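2021년 10월 4일 월요일

그리퍼 비교 이틀째. 트렐포트에서 온 밝은 회색과 드라넥의 흰 손가락을 번갈아 쥐었더니 손목이 먼저 결론을 내렸다. 둘 다 무겁다. 견적서에는 손목 항목이 없다.

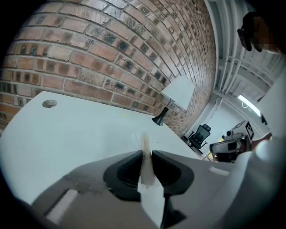

점수표는 어제보다 길어졌다. 잡기, 버티기, 놓기, 그리고 내가 몰래 넣은 '짜증' 칸. 물건 하나에 40번씩 하기로 정한 사람이 나라서 어디 항의할 데도 없다. 트렐포트는 얇은 것에 강하고 놓을 때 미련이 많다. 드라넥은 반대로 뭐든 쿨하게 떨어뜨린다. 짜증 칸은 지금까지 무승부. 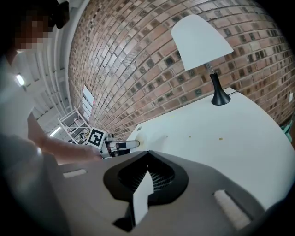 오후에는 손가락 끝 모양을 두고 한참 고민했다. 뾰족하면 작은 걸 잘 집는다는데 2월에 그 말을 믿었다가 패드만 4개 찢어 먹었다. 그래서 이번엔 끝이 둥근 흰 손가락을 탁자 쪽으로 내려 보는 것부터 했다. 내려가는 각도가 조금만 틀어져도 마커 추적값이 춤을 춘다. 분디코 컨트롤러 설명서에는 '안정적'이라고 적혀 있다. 번역이 잘못된 것 같다.

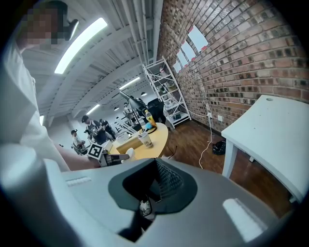

저녁에 로그를 합쳐 보니 755줄. 그중 쓸 만한 건 내일의 내가 알아서 고를 것이다. 안사리 쪽 샘플은 아직도 안 왔고, 배송 조회는 사흘째 '출발 준비 중'이다. 그쪽 그리퍼도 놓는 게 느린 모양이다. 내일은 트렐포트 패드를 갈고 처음 2세트만 다시. 손목 보호대 살 것.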